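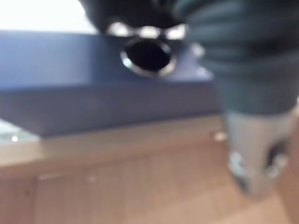

In defence of the small town bus

I got into a row at a birthday lunch last month over the number 39. It's the bus that goes from Preravdale to the hospital at Tuvar by way of every lane and farm gate in between, and the council would like to get rid of it. My friend Shivam thinks they're right. He drives, he says it's always half empty, and he'd sooner the money went on potholes.

Well, I've been on it most mornings for two years and I think he's wrong – and I told him so through a mouthful of cake.

First of all, half empty means half full of people who need to be somewhere. Tahira Ghauri gets on by the chapel and goes to her shift at the hospital laundry. There are the sixth formers, who make a terrible noise and always say thank you to the driver. If you took the bus away they'd all have to be driven by somebody, or move, or give up, and I don't see how that comes out cheaper.

Then there's the fare. A return is £2.78, and I couldn't park in Tuvar for an hour for that (I've tried, and I got a ticket).

I will give Shivam this much: the timetable is daft. The last one back leaves at ten to six, so you can go to the pictures but you can't come home again. And the app is hopeless. It once told me my bus was 351 minutes away, when I could see it coming round the corner! Of course fewer people use it than used to. You make a thing awkward for years and then complain that it isn't popular.

What I'd like is one later bus, even just for a few months, before anybody decides anything. The council is taking comments until the end of March, and there are paper forms in the library if you don't fancy the website. I've filled mine in. Shivam says he's filled his in too, so please, somebody, cancel him out.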